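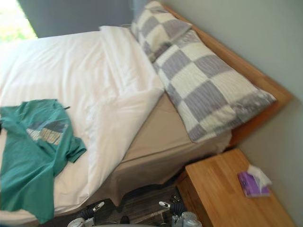

**Teaching a two-armed robot to tidy clothes from a bed**
Final report, second-year robotics project
2024-05-08

## 1. Aim

Our group wanted to find out how well a two-armed mobile robot could learn to pick clothing up off a bed when the only teaching it got was a person driving it by remote control. We chose the bedroom because most of the student projects before ours used a table, and a table is easy. A bed is soft, it is wide, and a T-shirt lying on a duvet doesn't have a clean edge to grab.

The robot is referred to as Plallport in this report, after the name on our booking sheet. The control software is called Gullow and was written by last year's group. We changed the gripper speed limits and the way it saves files, and left the rest alone.

## 2. Method

The operator moves a pair of leader arms and the robot's arms copy them. Head camera video, joint angles and gripper positions are all saved together. One recording is one attempt at the task, from the arms at rest to the arms at rest again.

We started practising in January and threw out everything from the first fortnight. After that we kept 572 recordings. The operators followed these rules:

- Start with both grippers low and in view of the head camera.
- Approach the garment from the near side of the bed.
- Close on a fold if there is one. Don't pinch flat fabric.
- If a grasp fails, open fully and try again in the same recording.
- Leave the pillows and the duvet alone.

The last rule was harder than it sounds. White bedding bunches up very easily, and new operators often picked up a bit of duvet along with the shirt. We marked those recordings and kept them in a separate folder.

The garments were put down by hand between recordings and we didn't smooth them out. Sometimes there was one item on the bed and sometimes more. A teal T-shirt was our main test garment. It shows up well on white, but its printed front confused our first segmentation model, which treated the print as a separate object.

## 3. Two garments at once

The harder version of the task has a second piece of clothing touching the first. With the black garment overlapping a sleeve of the T-shirt, the operator has to decide which one to lift first, and the robot only learns that choice if operators make it the same way each time. We agreed to take the top item first. Before we agreed on it, each of us did it differently, and the model trained on those recordings tended to stop halfway between the two.

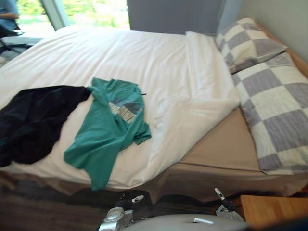
Zohreh Bahrami wrote in the margin of our draft that the top-item rule should have been tested against a nearest-item rule, as operators tire and will reach for whatever is closest by the end of a session. We agree, but there wasn't time to record a second set.

## 4. Results

| Task | Success in trials (%) |
|---|---|
| One garment | 78 |
| Two garments, mixed order | 31 |
| Two garments, top item first | 75 |

Most single-garment failures were slips during the lift. The fingers closed in the right place but too late, after the arm had already begun to rise. We think this comes from the delay between the leader arms and the robot, which operators learn to allow for without noticing.

## 5. Still to do

The Oswood lab has offered us a bed with a darker cover, which would show whether the model is relying on the white background. We would also like to record wrist camera video — the head view loses the fingertips once they go into a fold.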